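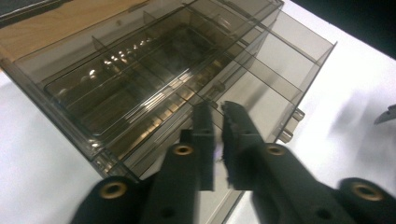
Gripper at the parts organizer, drawer station.

Udora Open Day: Frequently Asked Questions

When and where is it?
In February, at the Pimmont building on the Dornirbridge site. Doors open at 10 a.m. The last demonstration starts at 3 p.m.

Do I need to book?
Yes. Places are limited to 52 per session. Walk-ins are admitted only if a session has gaps.

What will be demonstrated?
Drawer handling with a two-finger gripper. Each session lasts 14 minutes, plus questions. Kazuhiro Morikawa runs the station and will take technical questions at the end – please hold them until then.

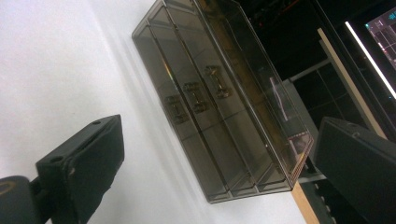 Drawer handling was chosen over block stacking, which we showed at the last open day. The motion is short but needs good alignment at both ends of the pull. Tinted, see-through housings are difficult for depth sensing, and the small metallic pull on each of the three drawers leaves little room for error in the approach angle.

Can I operate the gripper?
Visitors aged 14 and over can, after the Tamura hall safety talk. Remove rings and tie back long hair.

Is photography allowed?
Yes, without flash. Flash upsets the vision system.

Is there parking?
There are 200 spaces behind the 1988 wing. Use the north gate.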